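Kerell House Residents' Association
Minutes of the January meeting, common room, 7 pm

Present: Busisiwe Nkuna (chair), Lotte Vermeulen (minutes), Eilif Wikström, Ulla Skjelbred
Apologies: Frøydis Solheim

1. Previous minutes
Approved with one correction: the bike shed key deposit is $50, as agreed in the fall.

2. Stairwell lighting
Eilif has a quote from Stustness for new fixtures on both stairs. Ulla asked if the timers could be kept. Eilif to check.
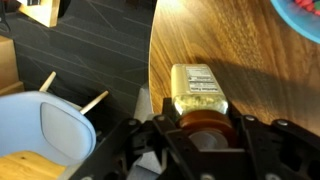 3. Laundry schedule
Evening slots stay at 2 hours. The sign-up sheet moves to Planport next month. Paper copies on request from Lotte.

4. Noise
Two complaints about drilling after 9 pm. Busisiwe will write to all units with the quiet hours.
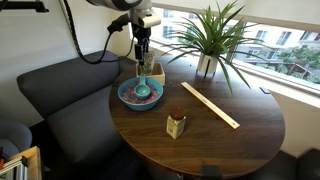

5. Garden
Pruning of the hedge along Chiu Lane put off until spring. Ulla to ask for around 5 bags of mulch with the next order.

6. Any other business
Eilif asked that the side gate be kept shut at night. Agreed.

Meeting closed 8:20 pm.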